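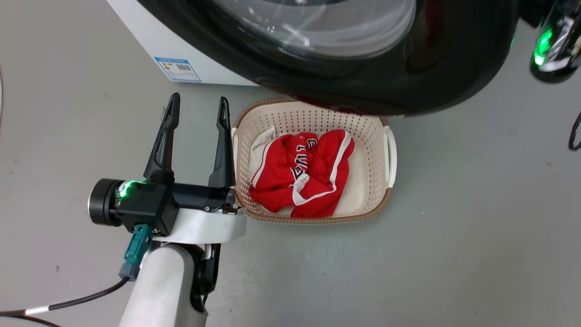 According to the comment left under last week's entry, I had the whole thing backwards: you don't start people on the shouting match, you start them on the silence that comes before it. Fair enough. I've been chewing on that since Monday and I think it's mostly right, so this entry is partly a reply and partly my notes from the second run of the feedback workshop (the "saying it sooner" one, for team leads).

Session two, Wimier room, morning slot. Started late, as the previous lot were still arguing over the projector lead when we got in. I'd planned a gentle opener where everyone tells the person next to them one piece of feedback they were glad to get. Went down well! Rather too well - it ate most of the first half hour and I hadn't the heart to stop them. Next time I'll use the kitchen timer and be firm.

Then the main exercise. Pairs, one plays the lead, one plays the person who keeps handing work in late. I gave out the new role cards, which I'd rewritten after session one because the old ones made the late person such a rotter that every lead went straight for the throat. New version: the late person has a decent reason but won't offer it unless asked. I wanted to see how many leads would ask.

Hardly any did, first go. They opened with a compliment, got to the lateness at a gallop, then offered a solution before the other person had said a word. I did exactly the same when I tried it with the Conmont group in June, so I'm in no position to be smug. What helped was a rule I made up on the spot - after you've said your bit, you aren't allowed to speak again until they have. It felt dreadful for the first few seconds, you could hear people shuffling their feet, and then the reasons started coming out. One lead told me afterwards that it was the longest pause of her working life and could she please have the rule on a card. So that's going on a card.

Things to change in the handout:

- The page on "difficult people" goes. It's been annoying me for ages and it sets everyone off telling stories about their old boss.
- Shorten the Skullstead case. It's 1,185 words at the moment and half the room were still reading when the other half wanted to talk. I got it down to 703 last night and I think 568 is possible if I lose the bit about the merger (sorry, I know some of you are fond of it).
- Bigger type. Two people borrowed glasses.
- Add a blank box for "what I'm going to say first", since that first sentence is where they all get stuck.

Back to the comment, then. I tried the silence idea in the last part of the session, where we talk about the weeks before anything gets said. I asked them to draw a line and mark when they first noticed the problem and when they first mentioned it. Some of those gaps were enormous. The room went a bit quiet and I didn't have a follow-up ready, so I waffled about courage for a while and then let them go for coffee. Needs a proper question there. Possibly "what were you hoping would happen?" but I'd like to try it on one of you before I try it on paying customers.

I also want to move the line drawing to the start, before the role play, and drop the opener to make room. I'm not certain. The opener does warm them up, and people who've had a laugh together seem to take the role play better. Could do the opener over coffee as they arrive and call it nothing at all.

Magaña have asked for the same workshop but with senior managers and their own teams in the room together. I'm wary. The pause rule works when you're practising on a stranger, and I don't know what it does to someone sitting opposite the person who signs off their leave. I've suggested we run it in 3 separate groups and bring them together at the end for the planning part only. Waiting to hear.

For next time: timer, pens that work, spare role cards (a few went home in people's bags), and ask for the room with the windows that open.

Filed under: Workshop notes, Feedback, Team leads
2 comments | 3 shares
Back to top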